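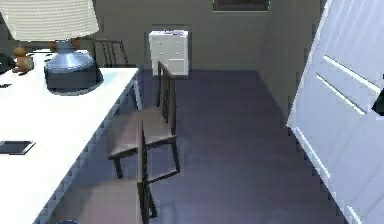

Item 2, simulated dining room: long white table with lamp and chairs, white door at right.

Minutes – data collection group, Kelus project
March, 10:00 a.m., main office and by phone

1. Last month's minutes
Accepted with one change. The target for the household set is 500 accepted episodes, and the earlier draft had left the figure out.

2. Progress on the household set
The count stands at 393 accepted. The remaining 110 or so in the plan was questioned; the correct figure is 107 and the plan will be fixed. Most of the shortfall is in the room with the long table. Operators report that the dark chairs are slow to steer past when they are tucked in. Agreed to keep the chair layout as it is and allow more time per episode. Lamp and small objects on the table may be moved between episodes, but the door stays in the open position until the next build of Avero.

3. Camera views
The group went over views that show little of the room. Two opinions were given. One was to drop any episode where a view is filled by a single large surface. The other was to keep them, as the learner will meet such views in use and has other cameras to go on. Agreed to keep them and add a tag.

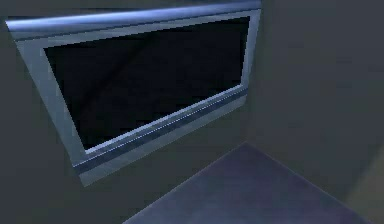 Item 3, sample view: dark panel in a light frame, no arm or gripper in view.

The tag will be "low content." It goes on the view only and does not count against the episode. Symonenko will supply the tagging script and has asked for 15 episodes to test it on.

4. Instructions text
Too many episodes carry the same wording. Operators are to write the instruction fresh each time, in one sentence, and name the object the way they would at home. Spelling is to be checked before upload. No decision on whether to add a second wording afterward – held over.

5. Storage
Weltwood has moved the older recordings to the new drive. Failed episodes will be kept in a separate folder and left out of training for now.

6. Actions
Kelus: correct the plan figure, send out new time limits.
Symonenko: tagging script.
Weltwood: folder for failed episodes.

Meeting closed at 11:15 a.m. Next meeting in April, same time.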